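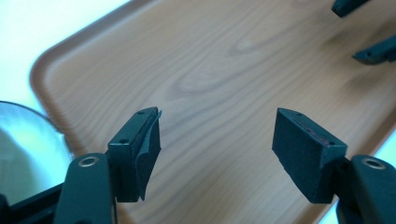

Figure 4. Grain on the serving tray, close up.

4.2 What goes on the tray

I'll start with the tray, as it caused more arguments than everything else in the Astley set put together. It's a rectangular wooden one with rounded corners and a raised rim, and the rim is what matters for this section. When people lay out a bowl and a plate with no tray at all, they spread things wherever there's space. Give them a tray and suddenly the rim is a fence! In our September sessions 17 households arranged the same pieces at home, and we logged 916 layouts from them. I went through every one myself (with a lot of tea) and sorted them by where the bowl ended up and whether the plate was on the tray, off it or straddling the rim.

The bowl was easy. It went in the middle nearly every time, and people nudged it back to the middle if it drifted. My guess is that a round thing inside a rectangle looks wrong to most of us until it's centred, though Geerts found a weaker pull with square dishes and I'd love to see that repeated with ours.
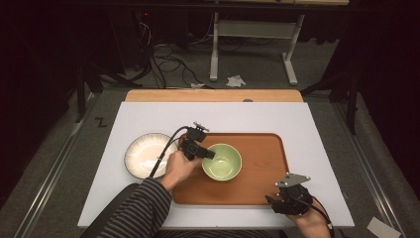
The plate was a different story. With the pale green bowl already in the centre, there's not much tray left on either side, so the round plate tends to hang over the edge or sit half on the rim. I had expected people to hate this. Some did, and moved the plate right off onto the table. Plenty of others left it overlapping and called the job done, and when we asked about it later they talked about reach – the plate was close to the left hand, so it was fine where it was.

Colour came up too. The green glaze against the orange-brown wood got a lot of kind words, and the speckled brown-and-white rim on the plate was a favourite with anyone who owned older stoneware. I haven't tried to score any of that. The Mindon coding sheet has a box for "looks nice", but two coders hardly ever ticked it for the same layout, and I dropped it before the main count.

One last thing on size. The Droltach catalogue lists 3,290 tray and dish pairings, and I checked 400 of them for fit on paper. A centred bowl left too little room for a second dish in more of those than I'd hoped, which brings me to spacing.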